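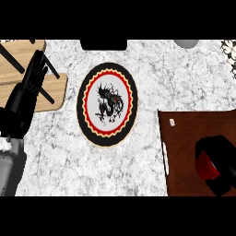 Why did the left arm stop dead on run 29? The wrist joint limit in the robot file was wrong, so the planner asked for an angle the controller would not allow.

It took me most of the weekend to find. The run is meant to last 215 steps and it froze at step 100, every time, with no error in the Ban log. The right arm carried on as normal.

I blamed the chair first and moved its collision shape out of the way. Same stop. Then I blamed the physics settings and lost Saturday evening to those.

The limit had been copied from the old Allar file in September, back when both arms shared one config. One line, 3 characters changed.

What bothers me is the silence. On a real arm I would want a loud fault and a stop on both sides — one arm moving while the other hangs is how things get hit. I've added a check that halts the pair.

Run 30 is going now.

Posted May 3, 2020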